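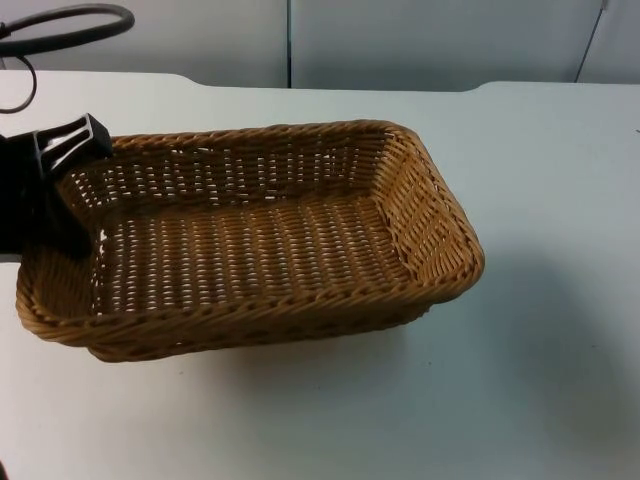
Filed under: Home Music Room, Care & Storage

I've had a secondhand glockenspiel in the back bedroom for eight years now, and for the first three I did pretty much everything wrong with it. I wiped the bars with kitchen spray (please don't!), I left the mallets lying across the top, and I kept it right by the radiator so it would be "nice and dry." So these are the habits I've picked up since then, mostly from my own mistakes and a few from my old teacher, Erasto Masanja, who would wince if he saw some of the things I've done to a perfectly good instrument.

Wash your hands before you play. I know, I sound like somebody's aunt. But fingerprints on steel bars turn into little brown freckles if you leave them over a damp week, and they're a pain to get out. I wipe each bar with a dry microfiber cloth when I finish, going along the length of it, and that takes less time than putting the music away.

If you've already got freckles, try the dry cloth first and then a tiny bit of metal polish on an old sock. Go easy. You don't want to be taking metal off, especially near the ends, because that can change the pitch. Keep polish well away from the felt – it soaks in and goes stiff and you'll be replacing the whole strip. Ask me how I know.

Speaking of felt, a buzzing note is nearly always something small. Before you panic, check the following:

- the screw or pin holding the bar (snug enough that it doesn't rattle, loose enough that the bar can still ring)
- crumbs or a bit of grit under the bar
- felt that's gone flat on one side
- anything else in the room! I spent a whole evening chasing a buzz on the high G that was coming from a picture hook.

For flat felt I cut new strips from craft store felt and hold them down with a thin line of white glue. Let it dry overnight with the bars off. Put the bars in order on a towel as you take them off, and stick a bit of painter's tape on the towel with the note names. They're stamped on mine but so faintly that I'd need a flashlight.

Yarn mallets fray, and everyone I know throws them out too soon. If it's only a loose end, thread it onto a blunt needle and work it back under the wrapping at the crown, then snip. I store mine heads up in a tall jar so the yarn doesn't get squashed. Rubber ones go in a separate jar, as they can leave marks on the yarn if they sit together in the heat. And keep the sticky ones out of the sun altogether.

In December the air in our house gets terribly dry, and that's hard on anything with a wooden frame. I moved mine to an inside wall, away from the heat, and I throw a cotton bedsheet over it. Plastic covers hold the damp in when the weather turns, so I gave mine up.

Next on my list is the stand, which has started to creep on the hard floor whenever I play anything fast. I've got rubber chair tips on two of the legs so far and I still need to find a pair that fits the back ones.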